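Looking after wooden tables: notes from the January talk

April 25, 2021

Several members who missed the January evening asked for the notes on caring for wooden furniture, so they are set out below. The talk was given by Shona Tipoki, who repairs and refinishes tables and chairs from a workshop in Moston. She dealt mostly with kitchen and dining tables, as these get the hardest use and were what most people had written in about. We have left out the part on veneered cabinets, which will go in a later issue.

Find out what finish you have

Most damage done by cleaning comes from using the wrong product on a finish. There are four you are likely to meet at home: oil, wax, varnish and lacquer. Older pieces may have French polish, which is shellac, and these should be left to someone with experience if they are worth anything.

To test a table, choose a spot underneath or on the inside of a leg. Put one drop of water on it and wait ten minutes. If the water sits up in a bead and wipes away without a mark, the finish is probably varnish or lacquer. If it sinks in and leaves the wood darker, the finish is oil that has worn thin, or there is no finish at all. Wax comes somewhere between the two. You can usually tell it by running a fingernail lightly over the surface, which will pick up a soft, slightly greasy scraping.

For shellac, try a little methylated spirit on a cotton bud in the same hidden place. Shellac goes sticky within a minute or so. Do not do this anywhere that shows.

Everyday cleaning

A cloth wrung out in warm water with a small amount of washing-up liquid is enough for a varnished or lacquered table. Go over it again with a clean damp cloth, then dry it. Oiled tables can be cleaned the same way but with less water, and the drying matters more. Waxed tables should be dusted and buffed, with a barely damp cloth kept for sticky patches.

Wipe along the grain where you can. Crumbs and grit dragged across it leave fine scratches that catch the light, particularly on pale wood, and a table near a window will show every one of them by the end of a year.

Spray polishes were the subject of a long discussion. Shona does not use them. Many contain silicone, which gets into the wood through small cracks and makes it difficult to put on a new finish later. Aurelio Ibarra said he had used one on his mother's table for years with no trouble, and Shona's answer was that he would find out when he came to strip it.

Reading the grain before you start

Before sanding or oiling, look at the top from a low angle with the light behind it. Some boards have straight lines from one end to the other and are simple to work on. Others have lines that curve, and on these the direction you should be sanding in changes as you cross the top. Follow the general run of the lines as closely as you can and use light pressure where they bend.

Wood with strong light and dark streaks takes oil unevenly. The paler stripes often drink more and may look patchy after the first coat. This generally settles by the second or third. If it does not, leave the table alone for a week before deciding to sand it back.
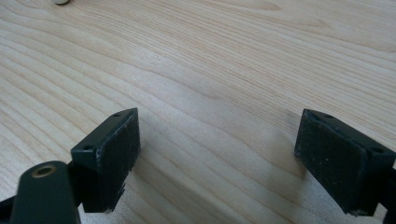
Rings, heat marks and scratches

White rings are caused by moisture trapped in the finish and have usually not reached the wood. Leave a fresh one for a day or two first, as some fade without help. If it stays, put a dry cotton cloth over it and press with a warm iron, no steam, for a few seconds at a time, lifting the cloth to check. Stop as soon as the mark goes.

Black rings are a different matter. They mean water has got through to the wood, often with iron in it from a tin or a pan. The finish has to come off and the stain be treated with oxalic acid. This is sold by decorators' suppliers and needs gloves, eye protection and an open window. Read the packet.

Small scratches on an oiled table can be rubbed out with fine paper and a little fresh oil. On varnish, a wax crayon in a matching colour will hide them but not repair them. Buy one slightly lighter than you think you need.

Re-oiling a worn top

Clear the table and clean it the day before so that it is fully dry. Sand with 120 grit if the surface is rough, then 180, then 240. Vacuum up the dust and wipe with a cloth that has been barely dampened.

Pour a small pool of oil in the middle and spread it with a lint-free cloth. Leave it for fifteen minutes and wipe off everything that has not soaked in. Oil left standing on the surface turns tacky and is a nuisance to remove. Let it dry overnight and repeat. Two coats will do for a side table and three for a table that is eaten at every day.

Used oily rags can heat up and catch fire if they are left in a heap. Lay them flat outdoors to dry, or soak them in water before putting them in the bin.

Questions from the floor

Can I use olive oil? No. It does not dry, and in time it smells.

How often should a kitchen table be oiled? Once or twice a year. Look at the places where people sit, as these go dull first.

Is sunlight bad for it? It changes the colour. Pale woods go yellower and dark ones often fade. Move bowls and mats every so often, or there will be a patch where each one stood.

My table has a gap down the middle in winter. Should I fill it? Leave it. Central heating dries the boards and they shrink, then they take up moisture again by summer. Filler put in during the winter gets squeezed out or splits the joint.

Shona has 13 copies left of her printed sheet on finishes. Anyone who would like one should leave their name at the desk.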